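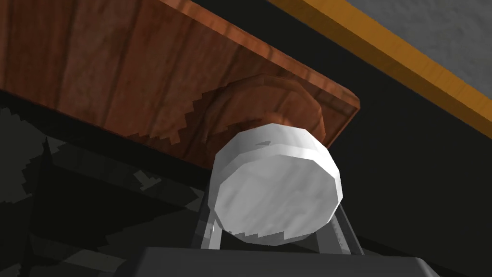 How long should a free-play session be before you put money into a new slot? Long enough to see the bonus round 2 times, says the designer I spoke to, and if that takes all evening then you have learned something about the bonus round.

She has been building slots for Gomside for most of her working life, and she asked me to leave her name out. "My aunt thinks I do tax software," she said. "She's very proud."

We met in January in the studio's kitchen on Ustska Street, above a shop that repairs vacuum cleaners. I had come to ask about Avo, the studio's new game, in which a family of avocados guards a temple. I asked why avocados would have a temple.

"Everybody asks about the temple," she said. "The math was finished a long time before there was any fruit. For months it was just colored squares with letters on them. It was a very good game about squares."

The math came from Jeon, the small outfit Gomside uses for its number work. What they deliver, she told me, is a spreadsheet and a short note, and the note is usually a warning. For Avo it said the free spins were "moody." I asked whether that was a technical term.

"It is now. It means you can sit there for 120 spins and get nothing but small change, then the feature lands and pays you back for lunch. Or it doesn't cover lunch. People who like that sort of thing like it a lot. I play bingo."

Avo has 30 paylines, a number she defends with some heat. The fashion is for games with so many ways to win that the figure needs a comma, and she thinks players stopped reading those figures years ago. "If I give you 30 lines you can look at the screen and see why you won. With the giant ones, the coins go off and you sit there like a dog at a fireworks show."

I put it to her that the coins also go off when you have lost. Bet a dollar, win 20 cents back, and plenty of games will throw a small parade.

She put her cup down. "Yes. I hate that. We took it out of Avo. Anything that pays less than your bet gets a click and a number, no music. The sound guy sulked for a week - he'd written a thing with maracas."

Did the bosses mind? "They asked if the game was broken. I said no, it's quiet. They asked if it could be quiet in a more exciting way."

The part of the job she likes best is the paytable, the page of rules that most players open by accident while looking for the mute button. She writes all of hers herself. The one for Avo runs to four screens and explains, in full sentences, what the golden pit does, which is turn every avocado on its reel wild for one spin and then vanish. An early version didn't vanish. Testers adored it, and Jeon sent another note.

"That one had capital letters in it," she said.

I wondered what she made of players who have a system. She gets emails from them. One man changes his bet size after every third loss and wanted her to confirm that the game had noticed. A woman plays only in the bath. "I write back and say the spins don't know about each other. Each one is a fresh roll. They thank me politely and tell me I'm obviously not allowed to say."

Her own advice for a real-money session is dull, and she knows it. Decide on a sum you'd be fine spending on a movie and a burger, set the timer for 60 minutes, and close the game when either one runs out. She is firm that a win doesn't restart the clock.

"And eat first," she added. "Half of our game has food in it. We're not idiots."

Before I left she showed me what comes after Avo, on a laptop with a cracked hinge. It was a grid of colored squares with letters on them. The purple one, she said, was going to be very generous. They hadn't settled on a theme, though someone upstairs had already asked about pirates.

I asked if she could hold out against pirates.

"I held out against them last time," she said. "Why do you think we've got avocados?"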